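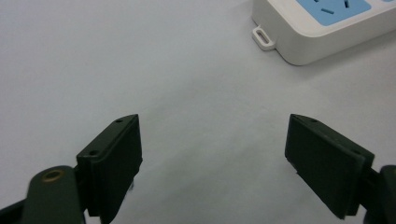
中介发来的那条房源，我看了三遍，还是没看懂“准三居”是什么意思。

后来去了现场才明白，所谓第三间，是把客厅靠北的一角用石膏板隔了出来，没有窗，门一关得开灯。中介小哥管它叫“多功能空间”。我问多功能具体是哪几种功能，他想了想，说可以放东西。

找房子找了两个多月，房源文案我大概可以当一门方言来读了。“闹中取静”是临马路，“采光通透”是对面那栋楼暂时还没盖起来，“拎包入住”是房东懒得把旧家具搬走。“业主诚意出售”我至今没破译，难道还有业主是虚情假意地卖？

最让我起疑的是“步行可达”。Abella那个小区，页面上写着步行7分钟到地铁。我走了一趟，正常速度，没看手机，花了16分钟，其中包括等一个特别长的红灯，还要绕过一段围挡。跟中介说，他说按直线距离算的。我不会飞，这个数字对我没什么用。

朋友Deming Xiong是买过两次房的人，他劝我别较真，说这一行的话都要打折听。我不太同意这种态度。买菜的时候摊主说菜新鲜，我可以翻一翻，不合适就走，损失有限。房子是要还几十年贷款的，凭什么反而要由买的人负责打折？而且打几折，也没有个标准。他说那你就别买。行吧，这话倒也没法反驳。

说说Rivari那套。页面上的照片拍得很好，客厅大得能跑步。我带了卷尺去，沙发那面墙量下来，放一张普通三人位沙发以后，旁边连落地灯都要侧着放。广角镜头这件事大家都知道，可知道归知道，站在门口那一下还是会愣住。我还顺手看了水压，厨房和卫生间同时开，花洒就变得很文静。中介说这是时段问题，晚上会好。我晚上又去了一次，更文静了。

管理费也值得问清楚。Rivari的挂牌页只写了“物业费合理”，我追问了4次才拿到数字，每月1,804，车位另算，电梯维修基金另算。“合理”两个字可能是相对于某个我没见过的小区而言的。现在我的习惯是，凡是没写数字的形容词，一律先当作坏消息。

也有人跟我说，该去看新盘，省得跟旧房子的毛病纠缠。Trandosberg的售楼处我去过，沙盘做得很精致，树都是圆的，湖是蓝的。销售Rowena Malabanan人不错，说话不急，比大多数同行坦率。我问那片湖什么时候有，她说在二期规划里。我问二期什么时候动工，她说看市场情况。我又问合同里会不会写湖，她笑了一下，说合同里写的是“景观水体”。我回家查了查别的楼盘的帖子，有业主收到的景观水体是一个喷泉，冬天不开。

样板间里的床我也躺了一下，脚悬在外面。我身高很普通。床尾到衣柜的那条通道看着宽敞，我很怀疑是床做短了的缘故。问有没有家具尺寸表，说没有，仅供展示。

有个叫Soso的找房软件，会给每套房源打一个“匹配度”，我填了预算、通勤和一定要有窗户，它给我推的第一套就是那个准三居，匹配度很高。我怀疑它是按中介付费多少匹配的，当然没有证据，只是怀疑。卸载的时候它问我是不是已经找到了理想的家。

这两个月攒下来的做法，写在这里，想到哪写到哪：

- 约看房不要约在下午光线最好的时候，或者至少早晚各去一次。
- 自己走一遍到车站的路，把鞋带系紧，正常走。
- 墙角有新刷的一小块漆，问是什么时候刷的、刷之前是什么样。
- 费用请对方发文字，不要听语音。
- “很多人在看”这句话，听到就先回家吃饭。

最后一条是亲身体验。去年8月有套房子，中介说当天还有两组客户要来下定，催我马上交意向金。我没交，难受了一晚上。前几天翻页面，它还挂着，照片都没换，标题前面多了“急售”两个字，价格倒是一分没降。

我又约了去看，这次带上Deming，让他负责打折，我负责量墙。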